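Kitchen Table Teleop – Gallery

Posted 11/25/21 by Jocelyn Umali

Quick gallery page, finally. People keep asking what we do all day with the headset on and the gloves and so on. Mostly this. Somebody drives two arms by hand in the simulator, the simulator writes it all down, and later a policy gets trained on the good runs. Kitchen table set only for now, the Candine set is still being sorted and will get its own page.

Everything on this page comes from the sim. Real arms are a March thing, if the mounts show up. 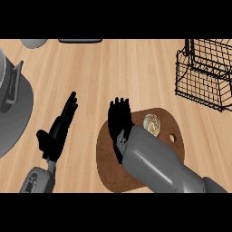 Pitville Remote Manipulation Group

Board and pastry layout. Right hand up by the swirl, left hand free. This is the layout most new drivers start on, becuase the board gives you something to line up with and the pastry is small enough to be annoying. Click for full size.

Driver notes for this layout, pulled from the log:

Task is pastry to basket. Pick with the right, then over to the black wire one in the corner. Either hand can finish it. Most people stay right handed the whole way.

Pot on the left is only there to be in the way. Same with the bowl at the back. Don't touch the pot – a bump means the run gets tagged and goes in the reject pile.

Fingers straight on the approach, close late. If you close early the glove tracking drifts and the thumb ends up somewhere silly.

Go slow over the board. Slower than feels right. The policy copies your hurry along with everything else, we learned that from the first batch.

Numbers so far: 361 runs recorded, 303 kept. Most of the rejects were dropped pastries or pot bumps, plus one afternoon where the left glove was paired to the wrong arm and we didn't notice till lunch was long over.

A session is about 3 hours with breaks. Please take the breaks. Your wrists get tired before you think they are and it shows in the data, the hands start to shake on the way down.

Drivers who want a slot, put your name on the Hata sheet, not in the chat, I lose things in the chat. Bring your own glove liners. Calibration first, every time, even if the person before you just did it.

Older galleries: Ivanov drawer tasks, Ivanov drawer tasks part 2 (some links broken, wil fix)

Next up: two-handed layouts – one hand holds the board, the other does the work. Want to get those recorded before the Candine set is ready.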